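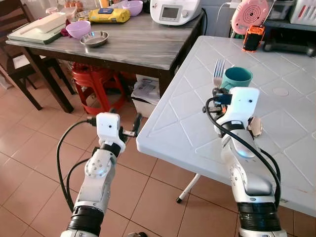 Moved our mail server from Linano to Nuvis hosting in September. Notes for anyone doing the same. 1/5

Drop the TTL on your MX records two days ahead. Ours was a full day, so stragglers kept hitting the old box. 2/5

2,586 mailboxes on the list, 998 of them untouched for years. Archived those first – the sync ran much faster after that. 3/5

Set SPF and DKIM before cutover. We missed one subdomain and 170 messages bounced overnight. 4/5

Old server stays up read-only for a month. Calendar shares did not carry over and have to be redone by hand. 5/5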